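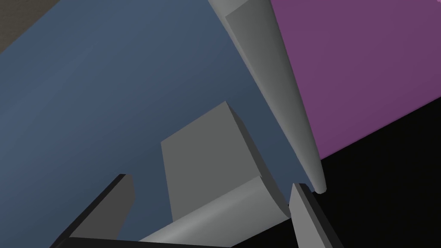
Let people paint their rented walls

Rant incoming, sorry. 15 years of renting, and in all that time I have lived in magnolia. Every flat. Same tired cream, same scuffs behind the door, same clause in the contract — no painting, no hooks, no "alterations of any kind".

Why though? Paint is the cheapest thing you can do to a room. A weekend, a roller, old sheets on the floor. If the landlord hates it, paint it back. King-fai Yang rents out two flats near me and lets tenants pick whatever colour they like, so long as they leave it neat. Lost money on it? No. One couple went dark green in the hall and the next lot took the place partly for the hall.

My last agent wanted £207 off the deposit for "redecoration" of a bedroom I hadn't touched. Eighteen months of living in it, that was the damage. So they were going to repaint anyway! And I could of had a yellow kitchen the whole time.

People say it's a small thing. Fine, it's small. But you come home to it every night. Owners get to fuss over colour charts for weeks and everyone calls it making a home. Tenants ask for one wall and get treated like vandals.

Put it in the standard contract. Tenant may paint, tenant returns it to a neutral colour or agrees otherwise in writing. Two lines. Wing-sze Man suggested a small extra deposit on top and I'd live with that, grudgingly.

My lease is up in April. I'm going to ask agian.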